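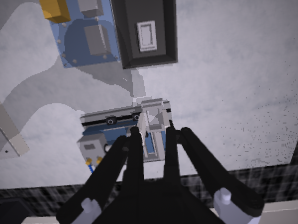 Siriporn Kaewsai would like it known that she has lived on the 18 bus route since before it had a shelter, and that she has no intention of living on the 172.

She will have to. From September the 18, which has run between Urnell station and Trokska Road for as long as most of its passengers can remember, will become the 172. The route stays the same. The stops, the fares and the drivers stay the same as well, and so does the heater on the top deck, which works in July. Only the number is moving, and it has caused more upset in Urnell than the closure of the bank did.

Ziltent, the company that runs the service, announced the change on a laminated sheet taped inside the shelters. The sheet says the new number will "bring local services into line with the wider network" and make journeys "simpler to plan". It doesn't mention the word "same" anywhere, and that may be where the trouble started. By the end of the first morning a rumour had gone down the whole of Trokska Road that the 18 was being scrapped and that the 172 was a different bus going somewhere else, possibly to the retail park.

By teatime there was a petition to save the 18. A second petition, against the 172, appeared in the launderette a little later. A number of people signed both, to be on the safe side, and a few of them now want to know whether they have cancelled themselves out.

Hryhorii Stelmakh, who drives the route and has had to explain all this through the little gap in his cab window, is taking it calmly. He has been asked whether he will still be the driver when the number changes, whether his bus will still be red, and whether the 172 will be "one of those bendy ones". One passenger shook his hand and wished him luck in whatever he did next.

"I said, I'll see you tomorrow," he told us. "She said, that's the spirit."

The old number has a following that is hard to account for if you have ever waited for one. The 18 is not a glamorous bus. It leaves the station, goes round the back of the swimming baths, stops for a while outside the tile warehouse for reasons lost to history, and then climbs Trokska Road at a pace that lets you read every menu on the way up. It is due every quarter of an hour and has been known to treat this as a suggestion. Regulars complain about it all year round. They complained about it on the day of the announcement, in the same queue and sometimes in the same sentence as they were demanding it be saved.

It is also painted, stitched and iced all over the neighbourhood. The pub quiz team is called The 18. The corner café, Shirazi, sells an 18 breakfast, so named because it was what you could eat between missing one bus and catching the next. Golshifteh Bakhtiari, who runs the place, has a chalkboard, two signs on the wall and a stack of printed menus to think about, and she isn't in a hurry to think about them.

"I am not selling anybody a 172 breakfast," she said. "It sounds like what you would have to pay for it."

She did try it out on a customer. He asked if it was calories.

Ziltent says there is logic to the change. Under its new scheme, routes starting at the station get a three-figure number beginning with 1, and those heading uphill get a 7 in the middle. What the last figure stands for is a little less clear. A leaflet put out by the company says it "allows room for growth", and a person on the customer helpline said she thought it might be because 171 had gone. Asked where the 171 ran, she said it didn't yet.

There is a 171 in the leaflet, drawn as a dotted line. It goes to the sea, which will interest residents, as Urnell is nowhere near it.

Arash Babaei, speaking for the company, agreed that the sheet in the shelters could have been better worded, and said a new one was on its way. It will have the word "same" in it. He also confirmed that the blinds on the front of the buses would show both numbers for the first 8 weeks, with the old one underneath in brackets, "so that people have time to say goodbye, if that's how they want to see it".

He had perhaps not expected that this was exactly how they wanted to see it. Plans are already being made for the last proper 18, which leaves the station late in the evening and is normally used by people coming off shift and one man with a trombone. Seats can't be booked on a local bus, but that hasn't stopped several people from telling others that theirs is taken. Shirazi is staying open for it. There has been talk of a cake in the shape of a bus, and a long argument about whether the cake ought to turn up on time.

Not everyone is in mourning. Nhyira Eshun moved to Trokska Road last spring and has caught the bus to work every day since without forming any feelings about what it was called. She thought the whole thing was a joke until a neighbour knocked on her door to ask for a signature. She gave one, because it was raining and he looked cold, and then found she had been put down for bunting.

"I just need it to come," she said. "They could call it Susan."

This has since been repeated up and down the hill and is gaining support. Mr Stelmakh says he would be happy to drive the Susan, though he can see it being hard on anyone called Susan who was running late.

History isn't on the side of the protesters, as it happens. The 18 has only been the 18 since somebody at the old corporation decided that 4A was untidy. The local paper of the day, bound copies of which are kept on the top floor of Urnell library next to the photocopier, printed letters about it for most of a winter. One reader warned that elderly passengers would be left standing at the kerb waiting for a 4A that would never come. Another said that 18 was a cold, foreign sort of number and would not catch on. A third wanted to know why the bus always stopped outside the tile warehouse, which at that time was a dairy.

We put this to Mrs Kaewsai, who remembered the 4A perfectly well. She said her mother never called it anything else, and used to send her out to catch the 4A long after there wasn't one, and that she had always known which bus was meant. She did not feel that this weakened her case. If anything, she said, it showed they had been messing people about for years.

The petitions will be handed in at the Ziltent office by the station before the end of the month. The plan is to take them down by bus, though the organisers have been told to set off early. Anyone who still wants to sign can do so at the launderette or at Shirazi, where the pens are on a string, and where customers are asked to read the top of the sheet first to check which one they are signing.

Passes and season tickets marked for the 18 will go on being accepted on the 172 and don't need to be swapped. The new timetable is out now. It is the old timetable, with one change: the first bus of the morning will leave the station 2 minutes earlier. So far we have not had a single complaint about that, and Mr Stelmakh suspects no one has read that far down.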